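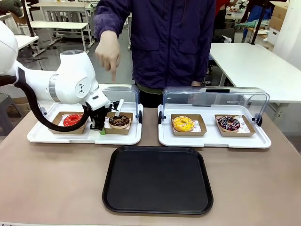 Arm over the left tray, sprinkle donut side. Both lids open.

Lab diary, May, evening

Donut task again. Team is still me, Rasha, Jad and Fares, with Dima Kassab supervising for the course. The demo at Standholm wants one thing: a visitor names a donut, the arm takes it out of its paper box and puts it on the black tray. Four donuts, four boxes, two white trays.

Started at 4:30. Recalibrated the camera to the base first, as the extrinsics from last session gave an offset toward the hinge side. Reprojection looks acceptable now. I saved the new file under a new name this time and wrote the name on the whiteboard.

Grasp planning is where the time goes. The donut sits low in the box, so the fingers have to clear the cardboard wall before closing. Jad's approach comes in vertical and closes across the full diameter. Mine tilts the wrist and takes one side of the ring. His is simpler to explain in the report, mine leaves more of the glaze alone. We argued and then agreed to log both under the same conditions — same start pose, same speed cap, lids open.

Set 100 trials per method as the target. Fares wrote the sheet with columns for target, method, contact with box, contact with lid, drop, surface damage. He also wants a column for paper stuck to the donut. Added.

The dataset is at 2,706 labeled crops after Rasha merged the Mirnton batch. Class balance is poor. Plain glaze is overrepresented and the drizzle class is thin, so she is going to weight the loss before we retrain. I would prefer to collect more drizzle, but that costs money and we have 6 boxes left.

Cable slack needs attention. The loop hangs wide on our side of the arm and I do not like it near the boxes. Moved two tie points in the drawing, not yet on the hardware. Dima asked for a clearance figure and I did not have one. Must measure with the wrist at full tilt.

Lid closing stays out of scope for the demo. Amancay Urrutia from the Leclerc team asked why, and I sent her the torque notes.

Next: tie points, clearance, Jad's first block of trials, then mine. Report section 2 is still blank.

6 comments
2 shares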